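Channel letters vs flat cut aluminum for a brick front? quote seems high

brickfront_dan
Started this thread, March, 7:40 am

Quick one before I head in. We're putting a sign on an old brick building, built 1947, hardware store downstairs and my wife's frame shop in the corner unit. Landlord is fine with anything so long as the town signs off. Got two quotes. Flatow wants to do front-lit channel letters on a raceway. Erutwood wants flat cut aluminum, half inch, stud mounted, with gooseneck lamps over. Flatow is 600 dollars more and thats before the electrician.

Letters would be 14 inches tall, 62 inches or so for the short word, longer for the other one. Which would you do? Street is slow, 25 mph, mostly people on foot.

Thanks. Will check back at lunch.

rivetgun
Flat cut. Slow street, foot traffic, old brick. Not even close for me. Channel letters on a raceway on a 40s building look like a strip mall.

mel_at_the_shop
disagree with rivetgun, sorry. Depends when you're open. Frame shop closing at 6 in the winter, that's dark already and the goosenecks throw light on the top half of the letters and nothing on the bottom. Seen it so many times. If you go goosenecks get the long arms and more of them than the sign guy says.

rivetgun
So get long arms. Still flat cut.

brickfront_dan
ok back. Should have said, we close at 5:30 but the window is lit till 9 on a timer. And the town has a rule about internally lit signs in the old district, I think we're one block outside it. Need to call.

oldplotter
Call FIRST. Before you pay a deposit to anyone. Had a customer across the line by half a lot and didn't know, letters were already painted. They sat in my shop all winter.

Also ask both shops who pulls the permit. If it's you, the price isn't the price.

brickfront_dan
Flatow pulls it. Erutwood says "customer responsible for permits" in small type on page 2. Didnt see that till now

oldplotter
There you go. Some of your 600 is in there.

K_Tran_vinyl
Nobody's asked about the brick yet. Studs go in the mortar joints if the pattern allows, not the brick face. Old brick spalls if you look at it wrong. With a raceway you only have a handful of holes and you can patch those when the sign comes down. With flat cut stud mount it's a few holes per letter and if the business changes its name you have swiss cheese. Landlord may care more than he says.

rivetgun
Fair point on the holes. You can put flat cut on rails too though. Painted to match the brick. From the sidewalk you don't see em.

mel_at_the_shop
you see them. you always see them

rivetgun
You see them cause you make signs lol 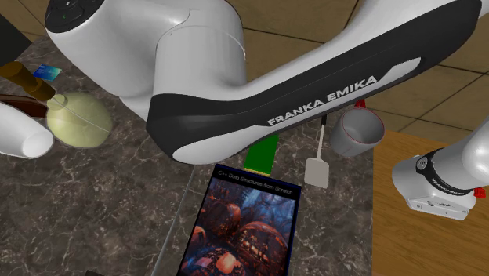 K_Tran_vinyl
Rails are fine if somebody takes the time to match the mortar and not only the brick. Most shops pick one red and spray everything. Ask for a painted sample piece and hold it up to the wall at noon and again late afternoon. Costs them ten minutes.

Orhun Akbulut
I do installs, mostly older storefronts. Few things, in no order, typing from the truck.

Half inch aluminum at that height is heavy for no good reason. Quarter inch with spacers reads the same from the street. Ask Erutwood to requote in quarter. If they say no ask why.

Ask what the finish is. Powder coat or acrylic poly. Baysal used to do a satin I liked a lot but last I heard the lead time was bad, so check.

Silicone in the holes, not construction adhesive. Somebody has to take this down one day and it might be me.

Paper pattern on the wall before drilling. Stand across the street and look at it. Then move it up, its always too low.

brickfront_dan
This is great, thank you. Why always too low?

Orhun Akbulut
Because people measure it on the ladder. Looks high from the ladder.

signs_by_the_lake
Going to be the odd one out and say neither. Why not a blade sign? You said foot traffic. Folks on foot on your side of the street can't read a flush wall sign till they're past it. A decent double sided blade over the door does more than either quote and it's probably cheaper.

rivetgun
Blade AND flat cut. But yes.

K_Tran_vinyl
Blade needs clearance over the sidewalk, and usually its own permit, and some towns want an insurance certificate for anything hanging over public right of way. Not a reason to skip it. Just not as cheap as it sounds.

signs_by_the_lake
Never had a town ask me for the certificate. Varies I guess.

oldplotter
Every town here does. Every one.

brickfront_dan
Called. So we ARE outside the district, lit signs ok. Blade is allowed, separate application, and yes they want a certificate. Lady was very nice. Review takes a few weeks either way.

Wife now wants the blade. She was never that into the channel letters, she says they look like a pharmacy.

mel_at_the_shop
for the record I never said channel letters were pretty. I said people can read them at night. look at halo lit if the budget stretches, light goes back on the brick, looks nice on old walls. it will cost more than both your quotes though

rivetgun
Halo on rough brick shows every bump. Some like that. I don't.

mel_at_the_shop
the bumps are the good part!!

Stastik_Rep
Hi Dan, we're a wholesale letter supplier, Stastik. We don't sell to the public but any shop in your area can order from us in flat cut, quarter or half. Happy to send your shop a finish card.

oldplotter
Mods ok with this? Vendor posts go in the vendor section.

moderator_2
Leaving it up, he answered in the thread topic and didn't post a price. Stastik, next one in vendors please.

Stastik_Rep
Understood, sorry about that.

brickfront_dan
Update. Erutwood requoted in quarter inch with spacers, came down a good bit, and they'll pull the permit for a flat fee. Asked about rails, he said he'd rather go in the joints and showed me on the drawing where the studs land. Only two hit brick and he's shifting the line a hair to miss them. Sounded like he'd done it before.

Flatow didn't call back. Left two messages.

K_Tran_vinyl
Good sign that he drew the joints. Get that drawing in the contract.

signs_by_the_lake
And the blade?

brickfront_dan
Blade is phase 2, after summer. He's putting the bracket location on the permit drawing now so we dont have to start over. Goosenecks with the long arms, mel, I asked. He wanted three, I said four, we're at four.

mel_at_the_shop
four is right. get warm bulbs, the bluish ones make painted letters look gray

rivetgun
Agree with mel on that one. Write it down.

Orhun Akbulut
Make sure the lamp wire comes through the wall behind the lamp and not in conduit down the front. Put it in writing with the electrician, they love conduit.

brickfront_dan
Electrician had conduit on the front in his drawing lol. Fixing. Will post when the paper pattern goes up.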